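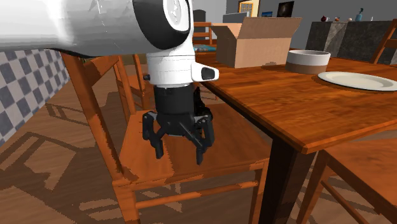 By October I had stopped telling my sister what the arm couldn't do and started calling her with what it could. Vundau had taken 44 tries at a cereal bowl before it set one down without a clatter, and I whooped so loud the dog left the room.

"So it can clear a table," she said.

"One bowl! Then it has to think."

"Can it push in a chair?"

I looked over at the screen. Chairs were our big problem that week. A bowl is small and you can grab it anywhere, but a chair drags, it catches, it swings around on one leg. We had run it 4000 times overnight at Toltell and it had worked on 80 of them, and those 80 were gorgeous. I'd watched every one with my breakfast going cold.

"Two in a hundred," I told her.

"My kids are worse than that."

"Your kids know what a chair is, though."

She laughed and asked when she could have one. I said I'd call her back, the next run was loading and I wanted to see it go for the seat.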